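Applies to the Ridis 4 dosing unit, wall-mounted version. Read section 3 (Mounting) before starting. Keep the isolating valve closed until step 9.

## 4. Filling and first start

### 4.1 Before filling

1. Check that the unit hangs level. The bubble in the sight glass on the left bracket must lie between the two marks.
2. Remove the transport clip from the pump head and keep it with the spare fuses. Refit it whenever the unit is moved.
3. Push the suction hose onto the lower spigot as far as the collar, then tighten the union nut by hand. Do not use a spanner.
4. Push the delivery hose onto the upper spigot in the same way. Slack in either hose must not touch the motor housing.
5. Connect the drain hose and lead it to an open gully. The hose must fall over its whole length.

> **Caution:** The unit must not be run dry for more than 35 seconds. Dry running damages the diaphragm, and a diaphragm damaged in this way is not covered by the Mirkance service agreement.

### 4.2 Filling the supply tank

6. Unscrew the tank lid and lift out the strainer. Rinse the strainer under the tap.
7. Refit the strainer and pour in the descaling concentrate up to the lower mark. Wear gloves and eye protection.
8. Top up with cold water to the upper mark. Screw the lid on until the arrow meets the line on the tank.
9. Open the isolating valve a quarter turn. Wait until the flow lamp stops flashing, then open it fully.

Note: Concentrate is always added first on this model. The older Buchanan units were filled the other way round, and their wall cards must not be used with the Ridis.

### 4.3 Bleeding the pump

10. Open the bleed screw half a turn and hold a cloth below it.
11. Press and hold **PRIME**. Release the button when liquid without bubbles leaves the screw.
12. Close the bleed screw. If bubbles are still present after three attempts, go to 7.2 (Suction faults).

### 4.4 Settings

| Menu item | Setting | Remarks |
|---|---|---|
| Stroke rate | 35 | Do not change during a cycle |
| Pause | 6 s | |
| Hardness step | 4 | See label on incoming main |
| Service counter | 3000 | Reset only after a diaphragm change |

13. Enter the values in the order shown. Press **OK** after each one.
14. Switch the unit off at the isolator, wait for the display to go dark and switch it on again. Check that all values have been kept.

### 4.5 Decanting part-used concentrate

Concentrate left over after filling may be kept in a plastic container with a tight lid. Glass and metal are not permitted. Use a funnel kept for this purpose only, and label the container with the product name and the date of decanting.
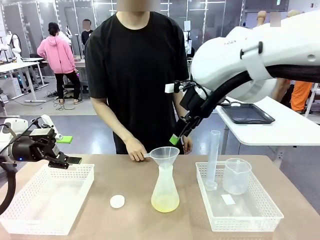 **Building Services, Water Treatment Team**

Do not return decanted concentrate to the original drum. Wipe the neck of the container before closing it, and store it upright below shoulder height.

> **Caution:** Never mix descaling concentrate with bleach or any cleaner containing chlorine. Toxic gas is released.

### 4.6 Handover

15. Enter the start date and the service counter reading in the plant log.
16. Fix the quick-reference card inside the cupboard door.
17. Report the unit as in service to Anjana Debnath. Requests to change the hardness step go to Grímur Hviid in writing.

Section 4 last revised 17 Oct 2026 (O. Lehner). Table 4.4 replaces the loose sheet issued in July.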